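Granite or something else for a long kitchen counter?
Home & Renovation > Kitchens > Countertops
14 replies, 469 views

mapleknob
We are replacing a long run of laminate that separates the kitchen from the living room. My husband wants granite. I want something that doesn't need sealing. The fabricator, Tetarport, quoted us on granite and on quartz, and the granite came in $2000 lower, mostly because they have slabs left from a canceled job. The color is a brown and gray mix. No sink or cooktop in this run, just prep space and the place where the mail lands.

Questions: how often do you really seal it, and does a busy pattern get tiring on a long counter?

tsdrywall
Seal it when water stops beading. On mine that has been every couple of years. It takes half an hour and a rag. This is not a reason to spend $2000.

Stella Chege
I have had brown granite for 6 years and would not pick it again. The sealing is fine. My problem is that I can't see what is on it. Crumbs, coffee grounds, a wet spot, all of it disappears into the pattern. I wipe the whole thing by feel.

tsdrywall
Most people would call that a selling point.

Stella Chege
Most people aren't rolling dough on it. I find out about the crumbs when they're in the dough.

gus_in_the_basement
Before you argue about stone, ask where the seam goes. On a long run there will be one, and on a speckled stone a good fabricator can make it hard to find. On a plain white quartz you will see it every day. Get the seam location on the drawing before you sign.

mapleknob
The drawing doesn't show a seam. I will call them Wednesday. As for the look, we want a mottled top with dark brown fronts under it, close to this:

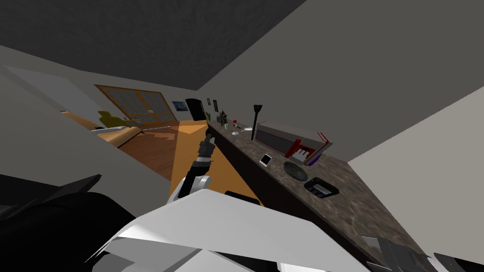 Stone-look top in brown and gray, dark brown front.

Mỹ Đỗ
I like that with dark fronts. It would worry me in a room without much daylight though. Which way do your windows face?

mapleknob
North, and there's a porch roof over them. So not much.

Mỹ Đỗ
Then I would go lighter on one of the two, either the top or the fronts. We did dark on dark in our last place and had to keep the lights on at noon. Under-cabinet lights don't help with a counter that has no uppers over it.

tsdrywall
Paint the fronts later if it bothers you. You can't paint the stone.

rhubarb_lane
You can paint stone, there are kits for it. I did it to a bathroom vanity in a rental. It chipped in a year. Agree with the point anyway.

gus_in_the_basement
What is the floor? I think people leave that out and then wonder why the finished room looks muddy. Brown stone over an orange wood floor is hard to get right.

mapleknob
Orange oak, unfortunately. We are not refinishing it this year. I had been looking at this one for the floor color, and the walls are gray like ours:

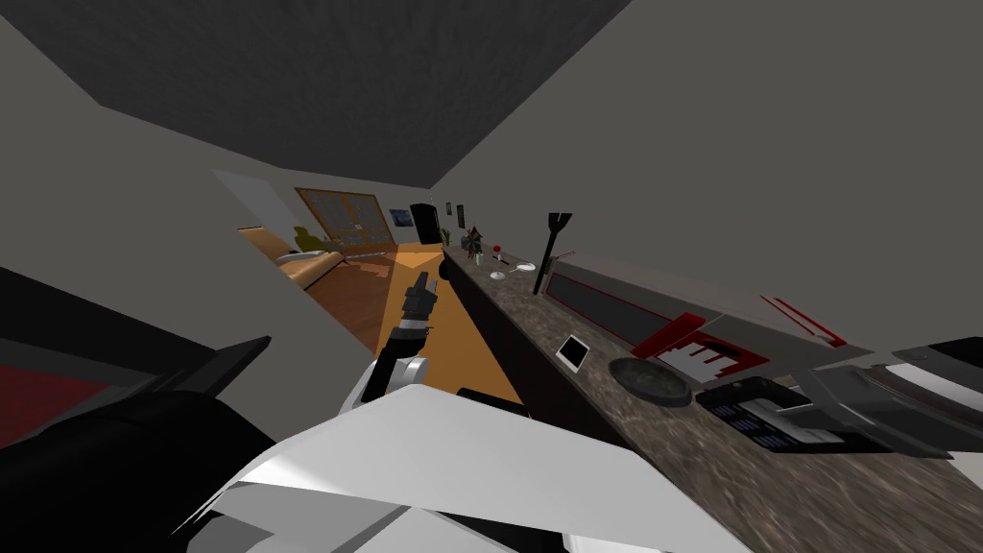 Speckled granite with a dark edge, orange wood floor behind it.

gus_in_the_basement
That works better than I expected. I think the gray in the stone is helping. If your slabs lean more brown than that, I would still be nervous. Go look at the real slabs with a floorboard in your hand. A sample chip tells you nothing on granite because one end of a slab can look different from the other.

Stella Chege
Agree on seeing the slabs. Also wet them. The sealer won't change the color much, but a wet slab shows you cracks and old patches that the dust hides. The yard we used, Ndung'u, had a hose out for people to do this. If they won't let you, I would go somewhere else.

rhubarb_lane
Has anyone used the Juvico sealer? The store near me only carries that and Zedska.

tsdrywall
I've used both. Juvico goes on thinner and you need a second coat. Zedska smells worse. Either one is fine if you wipe off the extra before it dries. If you leave it you get a haze and you'll be out there with a scraper.

Mỹ Đỗ
One more thing on the edge. Ask for eased or a small round. We had a fancy profile and the underside collected grease that I could only get at with a toothbrush.

mapleknob
Update. Called Tetarport. There is a seam, 2 feet in from the wall end, and they are sending a new drawing with it marked. They also said we can see the slabs and they don't mind if we wet them. Leaning toward granite with an eased edge. Husband is pleased. Fronts are undecided and we may go a shade lighter.

Stella Chege
Two feet from the wall is a decent place for it. Keep a pastry board handy for the dough.

gus_in_the_basement
Post the slabs when you've seen them.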